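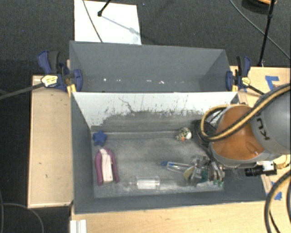 Whoever had the cell before us swore the hose never rubs if you leave enough slack, and then we swapped it twice in February. So says the outgoing tech at Rinevholm, and we'd like to hire somebody who takes that sort of thing seriously.

Cell technician, part time, picking cell 2
Drosberg workshop, Pirkau site
Posted Dec 11, 2025

One arm, one gripper, two gray bins clamped end to end. Mixed small objects in the front bin. It runs most of the day and somebody has to keep it running. Currently that's whoever is closest.

What you'd do
Check the clamps before every start. Bins creep, the calibration goes with them.
Hose and cable bundle: look for rub marks at the joint, re-tie, replace when needed. The loop has to clear the bin wall at full reach.
Gripper linkages cleaned and checked every 1,000 picks. Fingertips swapped when worn, spares are in the Hrynyshyn cabinet (bottom drawer, not the top one).
Camera mount. Re-torque, wipe lens, rerun the hand-eye check after any bump, even a small one.
Bin floors get scuffed and the depth image gets noisy. Tell us when it's time for new ones.
Redo blue tape marks on the table if they lift.
Write it in the log. Please. The log is a mess.

What we need
Some hands-on time with industrial arms, any make. Comfortable with lockout and jogging in slow mode. Can read a wiring diagram. Patient with cables, there are alot of them. No degree needed.

Nice to have
Basic Python. Own torque screwdriver you actualy like.

Hours and pay
12 hours a week, split how you want as long as the morning check gets done. $38 an hour. Six months to start, likely longer.

To apply
Short note to the Pirkau front desk, subject "cell 2". Tell us about one machine you kept alive and what kept breaking on it. Resume optional. Bench trial is an hour, paid, bring closed shoes.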